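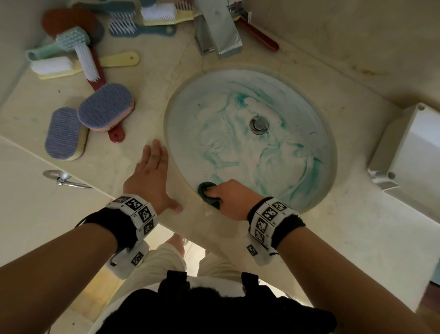

Saron Alemneh
Thread starter, housekeeping lead at Standus guest rooms

Good evening to all. I ask for advice about a bathroom sink. The bowl is oval and set under a cream marble counter, and it has green-blue color in streaks over the bottom and up the sides. There is also a ring of it around the drain stopper, and small drops of the same color on the rim and the counter. I do not know if it is dye or what is left of some cleaner, the guest had already gone when we found it.

In the photo I am on it with the dark green sponge and a little foam. I also put out the brushes, the purple ones with the pink and yellow sponge under. My questions are two. What should I use for the bowl, and what must I never use on the marble?

udby_tiles
Is the bowl ceramic or also stone? It changes everything. On glazed ceramic you can be quite free. On marble, no vinegar, no lemon, no lime remover. Acid eats the polish and leaves a dull spot that you can't wash off.

Saron Alemneh
The bowl is ceramic, I checked the paper from the supplier. Only the counter is marble. Thank you for the warning, we have vinegar spray in every cart and I will take it out for this room.

Dulside
Baking soda paste. Leave it 60 minutes under a damp cloth, then rub and rinse. I had hair dye in my sink in April, same kind of green, and it came out with two rounds of this.

marta286
I don't agree with the paste on the rim. Baking soda is mild but it still scratches polished marble if you rub hard, and people always rub hard. Inside the bowl, fine. For the drops on the counter I would use only dish soap and warm water with a soft cloth.

And please be careful with the green sponge. Some of them are rough enough to leave marks on the glaze also. Try it low near the drain first.

Dulside
I have rubbed my marble with baking soda for 6 years and it shines.

marta286
Then you have a light hand, or your marble is honed. Hers is a rental and somebody else will pay for the polish.

Aguirre
What about the edge at the back wall? I see dark smudges and thin lines there, this looks like older dirt to me and has nothing to do with the green. I would use a small soft brush with soap, and dry it after. If the line is in the sealant it will not come out, you have to cut the sealant and put new.

Saron Alemneh
Yes, the back edge I was leaving for last. I think you are right that it is older.

Report from this evening: I did soap first, then the paste only in the bowl, with a soft cloth. The streaks are gone. The ring around the stopper is lighter but still there. The drops on the counter went with soap, except 4 of them near the rim.

udby_tiles
Lift the stopper out if it is the kind that comes out. The color often sits under the lip and bleeds back each time the water runs. For the drops, a poultice for stone, left overnight.

Saron Alemneh
It comes out with a quarter turn. I will clean under it tomorrow before the next guest, and I will ask the owner about the poultice.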